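Has anyone bought the Clastum delivery cart for a small shop? Worth the 2,014 for the kit?

Posted in Robots & Automation at Home and Work by Forough Nazari

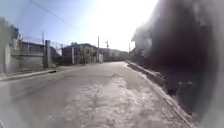 I run a little bakery out of the front half of my house in Aguiar, and for a while now I have been going back and forth over the Clastum, the six-wheeled sidewalk cart that Flokier sells as a kit. For anyone who hasn't come across it, it's a cooler-sized box on wheels that you teach a route to, and after that it is supposed to run the route by itself and text you when it gets there. The price I was quoted is 2,014 dollars with the rain lid and one battery, and the support plan is 30 a month on top of that.

My deliveries are nothing fancy. Most mornings I have bread and rolls going to a coffee place at the far end of my own street, and then a handful of neighbors who like theirs before work. The whole thing is one long straight run, walls and gates along one side, utility poles, a narrow sidewalk with a curb, and asphalt that has seen better days. There's one big pale patch in the road that is worn down and dusty, and the surface is uneven in general. Hardly any traffic early on, which is why I thought of this in the first place. I go out at 6:30 with a hand cart now and my knees are not what they were!

So here is what I would love to hear about from people who have lived with one:

Does it cope with rough, dusty asphalt, or does it want a smooth sidewalk? The brochure only shows it on lovely new pavement, of course.

The sun comes up right at the end of my street and it is blinding at that hour. The salesman told me the cart steers mostly by its front camera. I can barely see when I'm walking into that glare, so what does the cart do?

Is the support plan needed, or can I get by without it once the route is taught?

I should say that I'm reasonably handy (I rebuilt my own dough mixer, with some bad language) but I am not a computer person. Thank you in advance, and sorry for the long post. I've been saving for this since June and I would hate to get it wrong.

Mitra Mazandarani

Hello Forough, and what a nice use for one of these. I have had a Clastum for two winters at our garden center in Flavusberg, where it carries seed trays and small pots between the main building and the lower greenhouses, and twice a day it goes out along the public road to a florist we supply. So I can speak to most of what you're asking, and I will try not to go on too long, though I make no promises.

Rough ground first. Ours is happy on worn asphalt. The wheels are soft and each pair pivots on its own arm, so it sort of walks over the bumps. What it does not love is a curb. The booklet says it will climb one, and it will, but it comes down the other side with a thump, and I wouldn't want to be a tray of cream buns inside it. If your sidewalk is narrow and has a raised edge, look carefully at where the ramps and driveways are and teach the route so it goes up and down at those. Also please check your town's rules on whether it may use the roadway at all. Ours wanted a flag and a phone number on the lid, and that was the end of it, but every town has its own ideas.

Dust is more of a nuisance than a danger. It gets on the little sensors along the bumper, and when they're dirty the cart becomes timid and stops for things that aren't there. I wipe them with a damp cloth when I unplug it. Get into the habit and you'll be fine. The wheel hubs want a brush now and then as well.

Now the sun, and I'm glad you asked this before buying, because it was our biggest headache. Low sun straight into the camera makes the picture go white, and the cart slows to a crawl and then stops and sends you a message saying "view limited." It is very polite about it. It has never run into anything on us, I want to be fair to it, but the first autumn I was forever trotting out in my boots to rescue it. Three things helped. Flokier sells a clip-on visor for the camera, and I can't understand why it isn't in the box. I taught the route again with the sun behind the cart, so it had good clear landmarks stored. Poles and gateposts seem to be what it likes best, and it sounds as though you have plenty. And we moved the morning run by half an hour, which I know a baker can't always do! If your street really does point right into the sunrise, I would ask for a trial at exactly the hour you mean to use it, and not let them come at lunchtime when everything looks wonderful.

As for the plan, I'd pay it for the first few months. You will be teaching and re-teaching the route, and the phone people are patient. Once things settled down we dropped it, and the cart went on working. You lose the text messages and the map updates. I do miss the texts a little.

One more thing, buy the second battery. Cold mornings take a real bite out of the range, and with a load of bread (heavier than people think) you don't want it sitting down tired outside somebody's gate.

Do write back and tell us how you get on. I'm also happy to talk you through the teaching part if you like, it's mostly walking ahead of it like you would with a slow dog.

breadandbolts

Had one for 7 weeks and sent it back. Nothing broken, it just needed more looking after than I had time for. They did refund me, minus shipping. For a straight street with one main customer I would get an electric hand cart, way cheaper, and you're walking there anyway.

Flatrate_Gus

Ask for a dealer demo unit. Mine was 5 months old when I got it and came with the visor and a spare battery thrown in. Never tried it in dust so I can't help there.

Comment from Forough Nazari

Thank you all so much, and Mitra especially, I read yours twice over my tea. I've called the dealer and asked for a trial at 6:30 in the morning. There was a bit of a silence on the line, but he has agreed to come. I'll put some day-old loaves in the box for weight and walk along behind it. And I'm going to price an electric hand cart too, so that I have something to compare it with. I will come back and report!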